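The Hegarty Knit in Dark Green, After a Whole Winter
Reviewed by Forough Rostami
Filed under: Clothes, Things I Keep Reaching For

I should say up front that I don't spend 169 dollars on a piece of knitwear. I spend thirty, and then another thirty the next year when the first one has gone hard and square in the wash. So when the Hegarty arrived I kept the tags on for most of a week and walked past it a lot. Then there was a cold morning, the heat hadn't come on, and that was the end of the tags!

Hegarty is the name of the knit, by the way, and Clurnmont is the company. I got mixed up when I was ordering and asked their help desk about my "Clurnmont sweater by Hegarty," and they were very kind about it. It comes in three colors. I went for the dark green, partly to get away from gray (my closet is a rain cloud) and partly because the green looked so deep on the website that I wanted to know if it was real.

It is. In a room with the lamp on it can look close to black, and by the window it's properly green, like a fir tree. My sister thinks it's too dark for me. She has tried it on twice.
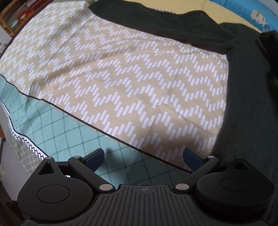 The softness is what everybody asks me about. It has that short fuzz all over, the kind you want to pet, and I was ready for it to itch. I'm an itcher. I can't wear most wool on my neck for longer than a bus ride. With this one I had a tiny bit of prickle at the collar the first two days and then either it calmed down or I did. I wear it over a plain T-shirt now and forget about it completely. If you're very sensitive I'd still put something with long sleeves underneath, at least for the first few wears.

Fit: I took a medium and could have gone down a size. The shoulders sit low on purpose and the sleeves come past my wrists, so if you like your cuffs neat you'll be folding them. I like a sleeve I can pull over my hands, so I'm happy. The body is long enough to cover the top of my jeans when I reach up for a pan, and I was so pleased about that I said it out loud in the kitchen.

It's warm. I mean really warm, warmer than its weight suggests, and I've worn it in place of a jacket on dry days well into spring. Indoors with the heat up it can be too much. I've ended up taking it off and throwing it on the nearest bed more times than I can tell you, and it takes being thrown on beds very well.

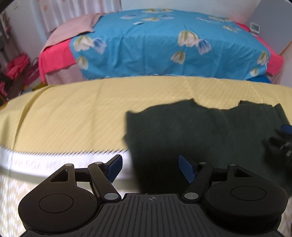
Creases drop out of it. I've left it in a heap overnight, picked it up at seven in the morning, given it one good shake, and gone to work in it. I wouldn't do that with the merino one I had before (the Flatirwood crew neck, and I loved it, but it held a fold line like a paper map). Storage is another story. This is a bulky knit. Folded in half and then in three, it takes up the space of two ordinary sweaters, and you won't want to hang it unless you enjoy little points on your shoulders.

My folding routine, for anyone who cares: lay it face down on the bed, smooth it out with flat hands, sleeves across the back, bottom up to the middle, then over once more. Don't press down hard on the pile. Big flat surface, that's the secret, and a bed beats a table every time. On my table one sleeve always slides off and takes the rest with it.
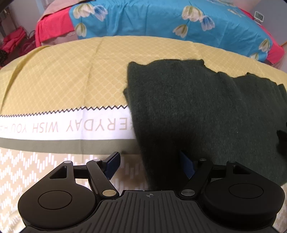 Dark green and fuzzy, on the bed, with the blue floral cover behind it.

Now for shedding. Yes, it sheds. The first couple of weeks I was picking green fluff off my black pants and off the arm of the couch, and I'm told there was some in the butter. It slowed down a lot after the first wash. It hasn't stopped entirely, and I've made my peace with owning a lint roller. If you have pale bedding you'll want to know that the fluff does show up on light cotton, though it comes away easily and I've never had any color come off with it.

Washing was the part I dreaded. The care label says cool water, by hand, dry flat. I did it by the book the first time in the bathtub, with a capful of Famum wool wash, and it drank up so much water that lifting it out felt like rescuing a dog. Squeeze, don't wring. Roll it in a towel and kneel on the towel. Then lay it out flat somewhere with air and be patient, it took the better part of two days in my apartment. It came back the same size and, if anything, fluffier.

The second time I got brave and used the delicate cycle in a mesh bag. It was fine. I'm not telling you to do it. I'm just telling you it was fine.

My neighbor Thaddeus Nguyen-Tran bought the same knit in August, on sale, and his has started to pill under the arms. Mine has pilled a little on the left side where my bag rubs. We compared! A fabric comb takes care of it in a few minutes, short light strokes, and you have to stop yourself before you comb away the fuzz you paid for. I do mine sitting on the bed in front of the TV and I find it very relaxing, like grooming a patient animal.

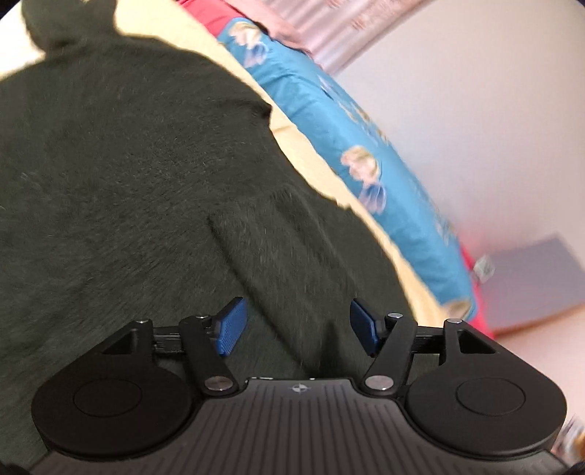
Small complaints, so you know I'm not on the payroll. The inside label is stitched on with something like fishing line and I had it out by the second day. There's no spare yarn in the package, and at this price I think there should be a little twist of it for repairs. I snagged mine on a drawer handle and had to ease the loop back through with a crochet hook. And the website photos make it look thinner than it is, so if you're planning to wear it under a fitted coat, try that before you cut the tags. I can get mine under my big parka and nothing else.

Would I buy it again? I would, and I've been looking at the oatmeal one with bad intentions. I've worn this more than anything else I own this year, for work, for the grocery store, for a very cold school concert, and for a whole lot of lying around with a book. It has held its shape at the elbows, where everything I own goes first.

What I'd change: softer label, spare yarn, one size smaller in the range.
What I wouldn't touch: the color, the length, the fuzz.
Size bought: medium. Size I'd buy next time: small.

Update: someone wrote in to ask if the neck stretches when you pull it over glasses. Mine hasn't, and I never remember to take my glasses off.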